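Javex Cloth-Handling Protocol, Section 5: Recording two-gripper demonstrations

The Milstead result (that a policy trained on hand-held gripper recordings folds garments as well as one trained by teleoperation) rests on 1,081 recordings. We have not been able to reproduce it fully. Follow this section closely before you blame the policy, and before you believe it. 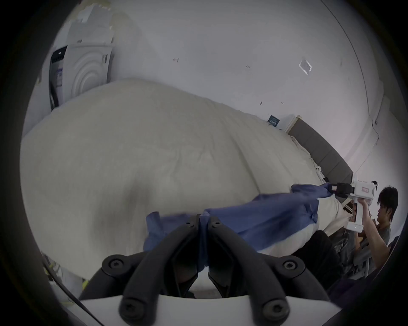
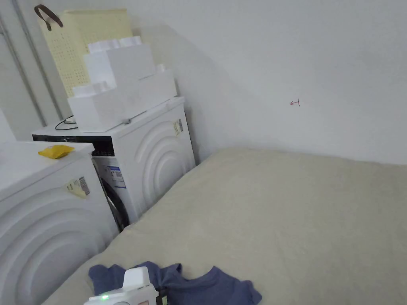
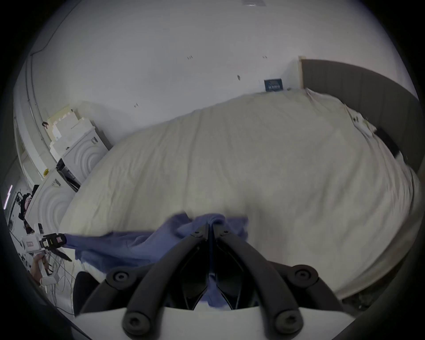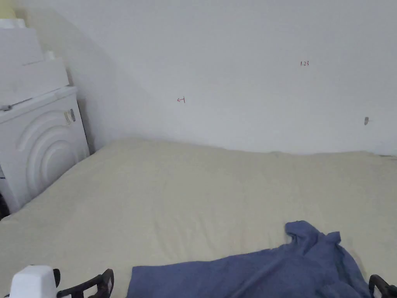 Figure 5. Blue garment on the bed. First and third: gripper views with the cloth held between two grippers. Second and fourth: head views.

5.1 Lay the garment on the bed in a loose heap. Do not smooth it out.

5.2 Start the head camera first, then both grippers. Wait 5 seconds before you move.

5.3 Pinch a fold with one gripper. Take a second hold with the other and draw the cloth out between them.

5.4 Hold still for a moment, then fold at your normal speed.

5.5 Lay the cloth down, open both grippers and stop recording.

Note: The gripper view bends heavily toward the edges. A band of cloth that looks taut near the rim may be slack. Check it against the head view before you label it.

Note: Head views often lose the grippers at the bottom. The Sarıgül labeling script fills in the missing positions and reports them with high confidence. We don't trust that number, and it should not be used to accept a recording.

CAUTION: Do not delete failed grasps. Milstead doesn't say how many were dropped, and a success rate without that count tells you very little.

5.6 Repeat for 12 recordings, then change the garment. If more than 7 fail the Jorko sync check, redo the whole set.

Moving to another bed is still untested. Send any results, good or bad, to Hülya Değirmenci with the raw files attached.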